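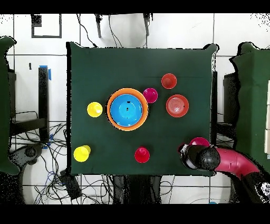 Tableware sorting: progress to November 25, 2024

Work on the Plidlow play kitchen continues. The plastic bowls, cups and plate are now being set out on the green cloth before they are sorted by color. The blue bowl fits inside the orange one, so the two will be stored as a pair.

We have spent $150 of the $247 granted. Hưng Đặng is getting a price from Tambunan for storage bins.

Next steps

Label the bins in December.
Replace the green cloth.
Send the final receipts with the next report.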